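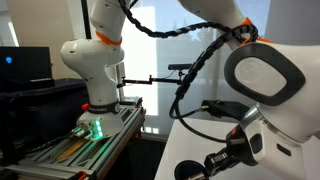 Two arms by the window, with the white work table.

Budgeting for a second arm: what should be included?

Posted in May by Amândio Meireles
Print this page | E-mail this page

Our department must submit an equipment plan for a two-arm work cell. The supplier, Brulum, has quoted for the arms and grippers only. Which further items should be entered in the plan, and should small household objects be treated as a cost?

Mafalda Aguiar 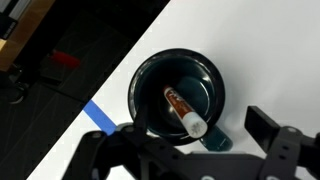
Consumables should have a line of their own, separate from the capital request. A mug with a small capped tube in it costs very little, but glazed items chip and replacements must match if results are to be compared. We set aside 141 euros a year for such objects, and 21 euros for coloured tape. The larger omissions are usually cable chains, camera mounts and spare finger pads – our first plan contained none of these. I would also request a written delivery period for each part.

Sequeira

Ask Pidero for a quotation. They were cheaper for us.

Kudinex

The above depends on the model. Please confirm whether the service contract covers both arms. Ours covered one, and the second was charged at 239 euros per month. Training was invoiced separately at 99 euros per person.

This site uses cookies. By continuing to browse, you accept their use.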